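Visit to the Rustad regatta, Caklow harbour

Last updated: January

We got to Caklow on Sunday morning, in time for the skippers' briefing. The regatta is a stop on the Bristen coastal series, with 39 boats entered.
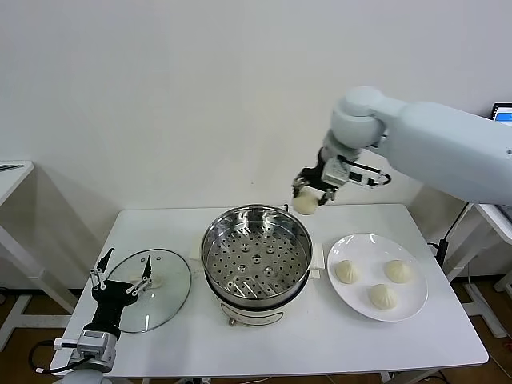 Tyra Dalen thought the inshore course had been laid too close to the breakwater, and said the leeward mark ought to go back out to where it was last season. The race office told her it would stay put.

Racing started at 11. The breeze was light and from the west, and the Drornwood crew led at every mark in the first race. The second was shortened after one lap.

Between races we walked round the boat park. Parking is in the field behind the slipway and costs extra. The grandstand holds 1000 and was full by noon. Gate staff gave the day's attendance as 3232.

Prizes were handed out on the quay at half past four. The next stop is Bristen.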